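About us

Tuken looks after phones, networks and office moves for small businesses. We work from two units on the Sternside estate, one for offices and one for stores and workshop, and most of our customers are within an hour's drive of the gate.

What we do

The firm started with telephone lines. Customers who had their phones put in by us began asking about data cabling, and after that about the cupboards the cabling ran to. Today most of our work is planning, fitting and maintaining office networks for firms too small to have their own IT staff. We also supply desk phones, wireless access points and door entry systems.

We don't sell printers or write software. If you need either, we can pass you on to firms we have worked alongside.
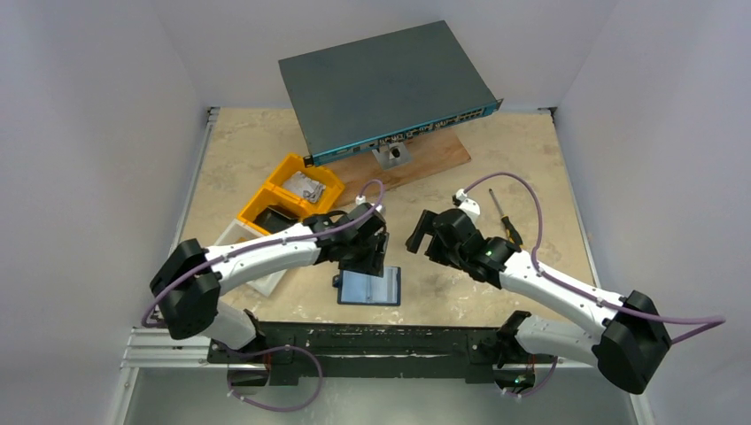

A rack-mount network switch, front panel facing.

Used equipment is a regular part of the business. Where a customer is replacing kit that still has life in it, we will make an offer for it against the cost of the new work. Anything we resell is wiped, tested and sold with a 90-day return period. Anything we can't resell goes for recycling and the customer gets the paperwork.

Office moves

The moves side of the company trades as Movesine. It has its own vans and its own phone line, but the same people do the survey, so you won't have to explain your building twice. A Movesine job covers disconnecting, labelling, transport and setting up again at the other end. Furniture can be included if there is a lift or a ground floor entrance.

Every move begins with a walk round both buildings. We need to see the stairs, the parking and where the incoming line arrives, and we ask for a floor plan with desk numbers on it. The written quote follows within 5 working days. 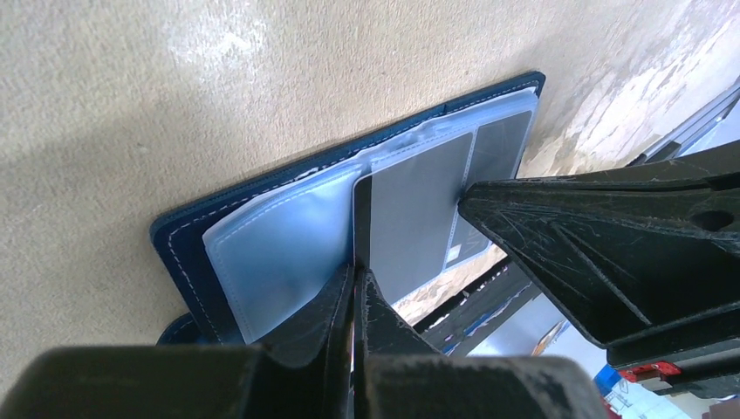
Weekend moves cost more than weekday ones and get booked up early, particularly at the end of a quarter. If your lease has a fixed end date, please tell us when you first get in touch.

Haugland

In our fourth year we took over the maintenance contracts of Haugland, a cabling firm on the same estate whose owners were retiring. Their fitters came across with the contracts and most are still here. Older customers may still have Haugland stickers on their cabinets. The reference number on the sticker works on our system, so quote it when you ring.

Working with us

All our fitters are employed directly. They carry photo cards and will sign in at your reception. We take on apprentices each summer and they always work with a qualified fitter.
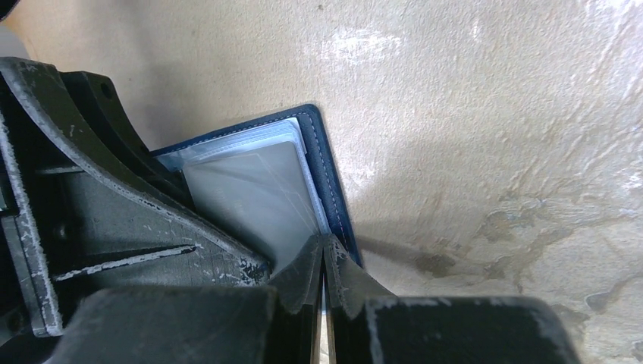

Support calls are answered from the Sternside office between 8 and 5.30, Monday to Friday. Contract customers have an out-of-hours number, printed on the front of their service folder. Jobs under £444 can be paid by card on the day. For larger work we invoice on completion, with 30 days to pay.

Visiting

We are in units 2 and 5, past the tyre depot on the left. Parking is in front of unit 2. Deliveries should go to the roller door at unit 5. The office will be closed on 10th December for stocktaking, but the contract support line will be open as usual.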